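How to test if a robot arm can sort your small-parts tray

At the end of every shift we have the same chore in Perkton: a table with little things left on it, and an organizer where each of them has a home. It takes a person a few minutes and it is boring. I wanted to know if a machine can do it yet, and I wrote down my method so you can repeat it with your own arm and your own mess. I start in simulation, and I advise you to do the same.

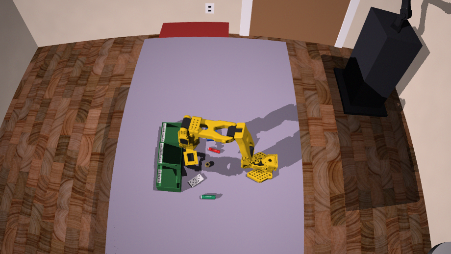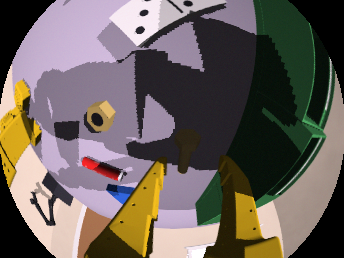 What you need

- A simulator that can show you a wide view of the room and also a view over the gripper fingers. I use Kaltlow, but the steps do not depend on it.
- A model of an arm with a two-finger gripper.
- A model of a shelf organizer with open fronts. Mine is green and stands on the left side of the table.
- Models of small objects in different shapes. You want round things that roll, flat things that lie close to the surface, and at least one thing with a hole.
- Patience for the evenings. My full run is 3,000 trials and I start it before I go home.

Step 1. Write the chore as a person would say it

Before you touch any settings, write one sentence. Mine is: "Put every small thing in the right compartment and leave the table clear." Then read it again and mark each word which a machine can misunderstand. "Small" is one, "right" is another. A new colleague would look at the labels on the organizer and understand. The arm needs a table that says which object goes to which shelf, and you must make this table yourself.

Keep the first version short. I began with 4 kinds of objects and 5 allowed places, and this was already enough to find most of my mistakes.

Step 2. Place the organizer where the arm can really enter it

An organizer with open fronts is made for a human hand, which comes from the front and bends at the wrist. A gripper that hangs straight down is good for picking from the table and bad for going into a shelf. So the wrist must turn between the pick and the place, and it needs free room for this.

Turn the open side toward the arm. Then move the arm slowly, by hand control, to the lowest compartment and to the highest one. If the elbow comes near the table or the fingers touch a shelf wall, move the organizer a little and try again. Do this before any automatic run. I skipped it the first time and lost a whole night of trials to the same collision.

Step 3. Scatter the objects badly on purpose

It is tempting to put the objects in a nice row. Please don't. A row is a work that is already half done by you. Let the simulator drop them at random places, with random turning, and allow them to lie close together. Two things side by side are much harder than two things alone, for the fingers need space on both sides.

Include a flat card or tile. In my experience flat things are the hardest part of this chore. A person pushes the card to the edge of the table or lifts it with a fingernail. The arm has no fingernail, and you will have to decide if pushing is permitted.

Step 4. Keep the shadows

Many people switch off the shadows to make the pictures clean. For this test I leave them on, and I also move the lamp between trials. The arm puts a shadow on its own work all day long, and a dark object in a dark patch is easy to miss from close. If your program finds things only under flat, even light, it is better to learn this now than on the shop floor.

The wide lens is another matter. It lets the gripper view see much more of the table, but straight edges become curved. Calibrate the view before you use it to measure any distance.

Step 5. Decide what is a success

I use three results for each object:

Done - the object is in its own compartment and the gripper has let it go.
Wrong place - it is in the organizer, but on another shelf.
Left - it is still on the table or has fallen to the floor.

Write them in separate columns. If you add "wrong place" to "done", your numbers will look beautiful and your colleagues will search for the nuts every morning.

Step 6. Run, then watch the failures

After the run, do not look only at the percentage. Take 400 of the failed trials and watch the last seconds of each. It is slow, but you will see groups. In my runs the big groups were: round objects rolled away when the first finger touched them, flat objects were never lifted, and objects near the organizer were out of reach because the wrist had no room.

Fix one group, run again, and compare with the same random scatter as before. If you change two things together you will not know which one helped.

Can it do the chore yet?

My answer for our tray is: partly. Picking a single cylinder from an open place is no longer a difficult thing, and I would trust an arm with it. Clearing the complete table, with flat pieces and things that touch each other, still needs a person to finish. For us this is still useful, as the person has less to do, but it is not the same as a chore that you can forget.

At home I expect it to be harder. A kitchen drawer has no fixed list of objects, and the shelf is never in the same position two days running.

Going to the real table

When your results in simulation stay stable for several runs, copy the layout with real parts and begin at low speed. Keep the same three columns. I am now preparing this on a Fabbri arm, and the first thing I already had to change is the surface: on our real table the small cylinders roll farther than in the model. Put a thin mat under them, or make the friction in your model lower and train again. I am trying the mat first.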